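Under-stairs corner, round two

Thank you for all the replies to my October item on sorting out the dead space at Tomar. I've kept at it over the winter and I'm much happier with it now!

The big change is light. It's a pale room already, with white beams across the ceiling, but the dark brown stairs soak up anything you give them (why did I ever think one long tube would do?). I've gone for two round recessed lights on the other side, and I paid £60 for the pair from Zanberg – more than I meant to, but they don't buzz. The air conditioning unit stays high on the wall. It isn't pretty, but moving it was quoted at £637 and I went a bit quiet on the phone.

Painting the underside of the treads is still on my mind. I measured, and the lowest useful bit gives me about 118 cm of headroom, fine for a low shelf and a basket or two.

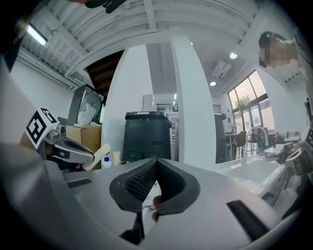 Ester wrote back to say please leave the wood alone, she painted hers white and has been touching up scuffs ever since. She'd put the money into a decent low shelf and wax the steps once a year.

I'm coming round to that. The wax is on order, and I'll report back on the shelf next time.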